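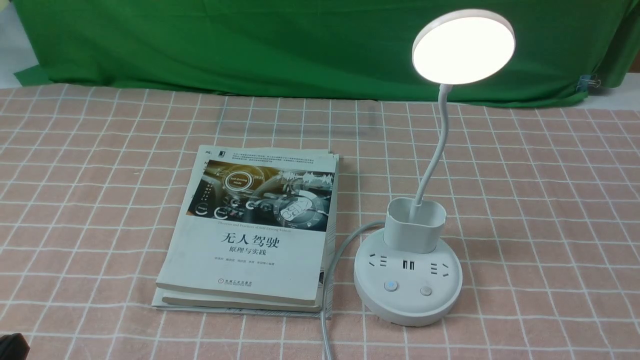
In Praise of the Whole Album, Played Start to Finish, in the Car

My mother kept 2 cassettes in the glove compartment of our station wagon, and for the better part of my childhood those were the only things anybody in our family listened to between the driveway and wherever we were headed. One was a country record whose cover had faded so badly you had to know what it was already. The other was a live album by a polka band from Drusau, bought at a church supper, with a long stretch of applause in the middle that my brother and I used to clap along to. I can still sing both of them in order, including the applause.

I bring this up because we drove to Tolthorpe in June to see my husband's side of the family, a trip that came to 942 miles there and back by the time we had missed the same exit both ways, and I made what I now think was a mistake. I let the phone pick the music. I had signed up for Grokex in the spring (they were giving away a free month, and I am weak about free months) and it offered to build us a road trip mix based on what everyone in the car liked. We each typed in a few favorites. Then it built us a list of 1,865 songs, and off we went.

Well, it was fine! I want to be fair about it. There were some lovely surprises in there, and my daughter found a singer she has been playing in her room ever since. But somewhere past the first rest stop I noticed we had stopped listening. A song would start, someone would say "oh, I like this one," and before the second verse someone else would reach up and skip it, hoping for something they liked a little better. There's always another one coming, so you never quite settle in. By Henao, where we stopped for gas and those big soft pretzels they sell at the counter, I could not have told you a single thing we had heard in the last hour.

On the way home I put my foot down, gently, and we played albums. Everybody got to choose one, and the rule was that it played from the first song to the last with no skipping, even the slow one, even the odd one near the end with the spoken part. There was grumbling. My son picked something very loud that I would not have chosen in 50 years of choosing, and I will admit that for the first few songs I looked out the window at the soybeans and thought about lunch. Then, around the middle, it got quiet, and there was a song with hardly anything in it except a piano, and it was beautiful. It was beautiful partly on account of all the racket before it. I'd never have found it on a mix, and if I had, I don't believe I would have heard it the same way.

That's really my whole argument, I suppose. The people who make records still fuss over what goes where, and they deserve to have somebody sit through it once in a while. A car is about the best place left to do that. You can't wander off to start the laundry, and you've got hours. The weak songs have their use, too. They're when you pass the crackers around, or when a kid finally tells you what happened at school back in February.

I know there are folks who love a good mix, and I've made plenty myself, for weddings and for one very long afternoon of painting the porch. Keep making them. All I'd ask is that you save a piece of your next drive for a whole album, preferably one chosen by the person in the car whose taste worries you the most.

We're going back to Tolthorpe for Thanksgiving. My daughter has already claimed first pick, and I have been hunting online for the polka band.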